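Foso reserve in May, worth it?

eilif_s
Dec 18, 2023
Thinking 4 nights at Foso, driving up from Delcombe. Too wet in May?

marshhen
Wet yes. We got stuck twice on the lake road. Go to Drernari instead, more elephants.

vboström
Disagree, Drernari is packed by then. Foso has the birds. 111 species on my list and teh gate opens at 6.
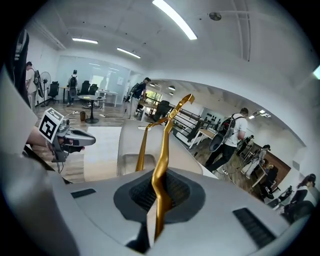 Also book the north camp early, it fills up. Bring cash for the guide.

marshhen
Birds sure. Cats no. Saw zero.

eilif_s
Ok birds it is, thx both. Wife wants hippos tho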